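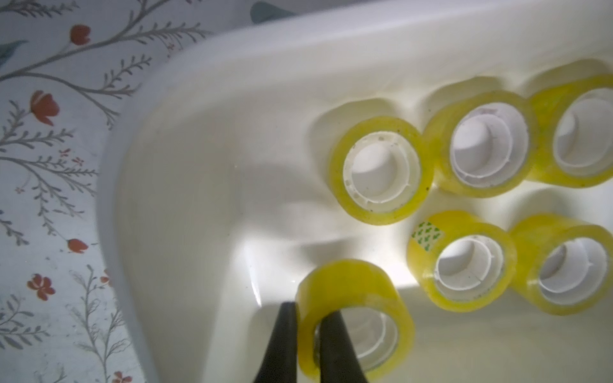
When I moved to Okgate, I did not know how to pack a parcel. In my family we never sent anything. If my aunt in the next town needed a jar of jam, somebody took the bus with the jar. Now I live far from all the people I love, and I send 19 parcels in a year, most of them in December. So I think I have earned an opinion about parcels, and my opinion is that we should keep sending them to each other, even when it makes no sense with money.

My friends tell me it makes no sense. Last winter I paid more for the postage to Zercombe than for the scarf, the tea and the two books together. A friend looked at the receipt and said, "You could order the same things from a shop there, and they arrive tomorrow." She is right. The tea is sold in Zercombe also, and it is maybe fresher.

But I have received both kinds of package, and I know how I opened them. The one from a shop I open standing, with a key, while I think about dinner. For the one from my mother I sit down. She writes the address in big letters, as if the mailman is also old and has bad eyes. She fills the empty corners with walnuts. She puts so much tape on the box that I need a knife and some patience, and I am a little angry at her, and then I am not angry anymore.

The post office in our part of Okgate closed in the spring. The letter we received said that the counter served 1657 customers in its last full year and that this number was too low. I read it a few times. To me 1657 is a lot of people standing in a line with something for another person in their hands. Now we must take bus 121 to the Prurusell shopping center, where the counter is at the back of a store that sells phone covers, and it shuts at 4 p.m. A person who works until five cannot send a parcel there without asking the boss.

I understand that a counter costs money. I do not ask for marble floors and a big clock. I ask for one late evening in the week, and a scale that is not hidden behind the phone covers. It is a small thing to ask – smaller than the new parking lot, in any case.

Some people say that we have video calls now, and I use them too. My niece shows me her drawings on the screen and I say they are beautiful. But last month she mailed me one. It came folded in four, with a cookie that was already sand. The drawing is on my refrigerator, and I still find crumbs in the envelope.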